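# Please Leave Some Slack in the Cable

I have an unpopular opinion about the cables on our robot, and since I've already bored everyone at work with it, you get it now.

I look after a two-armed humanoid at Brirkby. We call it Bassey, which was the name on the packing list and stuck. Bassey spends its days learning to make beds, and I spend mine with a hex key in my back pocket and a roll of hook-and-loop tape on my wrist like a bracelet. If you picture robot upkeep as laptops and code, well, a lot of it is closer to keeping an old bicycle going. Things work loose. You tighten them. You wipe off the fuzz (so much fuzz, bedding is terrible for this) and you listen for a joint that sounds a bit different than it did last week.

And you worry about cables. My opinion is that most people who dress cables on a robot arm do it way too tight, and they do it because tight looks good!

I get why. A tidy arm photographs well, and visitors trust it more. When I started I was the worst offender of anybody. I took one look at the loops and drapes on Bassey's arms, decided the last person was a slob, and spent a whole happy afternoon in November pulling everything flat against the casing. Zip ties every few inches, tails trimmed flush. It was gorgeous. I took pictures and sent them to my sister, who was polite about it.

It ran for 2 days. Then the left hand started dropping out whenever the wrist rolled over with the elbow bent, and only then, so of course we blamed the software first. We swapped a board. We blamed the software again. Darlene Paquette, who was running the bed trials then and had a schedule to keep, finally asked me to put the arm through the motion by hand with the power off while she watched the wrist. She saw the cable go straight as a guitar string and tug at its plug. "There's your bug," she said, and went to get coffee.

I cut off 20 zip ties that evening. I'm still a little sore about it.

The thing is, a bed asks for the worst postures an arm can make. Parts bins and tabletops are polite, everything sits at one height in front of you. A mattress is low and wide, so the arm reaches down and out, then comes back up past the shoulder, and the wrist twists while it's doing all that. Every joint along the way borrows a little cable. If you measured your slack with the arm hanging down at rest, you measured the easiest pose it has.

So my setup routine changed, and I'd defend it to anyone. Power off, arm supported, and I move it by hand through the ugliest poses I can think of before a single fastener goes on. Full reach down. Full reach up. Wrist all the way over, both directions. Wherever the cable wants to be at the extremes, that decides the length of the loop. Then I fasten it on the links, the stiff parts, and leave it free across the joints. Soft wraps only. I want to be able to undo one with cold fingers.
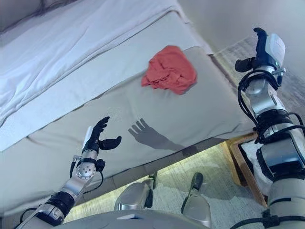

*Bassey at the bedside, cable looped at the left wrist and more of it draped on the right arm.*

I love that loop at the wrist. It's ugly and I'd put it on a poster.

Now, there's a fair complaint on the other side, and Darlene makes it often. A loose loop can snag. Bedding has corners and hems, and a finger of fabric through a cable loop is a bad day. She's right, and I won't pretend I've got it solved. We tried a stretchy sleeve from Stidodura, which I liked a lot until it started riding up toward the elbow like a cheap sock. We tried smaller loops. What I do now is keep the free part as far back from the fingers as the wrist will let me, and check it between runs. Somebody has to look at it, that's all.

But if I have to pick my failure, I'll pick the snag. When a loop catches on a sheet, you see it, you hit stop, you unhook it and feel foolish. When a tight cable is dying inside its jacket, you get a hand that works in the morning and doesn't at 4, and three smart people arguing over a log file. I know which one I'd like to go home to dinner after.

The folks at Anen, down the hall, keep a lovely arm with every wire tucked away, rated by its maker for 4000 hours between services, and they enjoy mentioning this to me. Fine! Theirs lifts trays from one shelf to another and was built with the wiring on the inside. I'd love that too. Until somebody buys it for me I've got cables on the outside, and my job is to give them room.

One practical thing, if you've inherited an arm like mine. Before you tidy it, photograph the loops from both sides and mark where each wrap sits with a paint pen. I wish I'd done that. The slob before me had the wrist loop within a finger's width of where I have it today, and I'd like to buy them lunch.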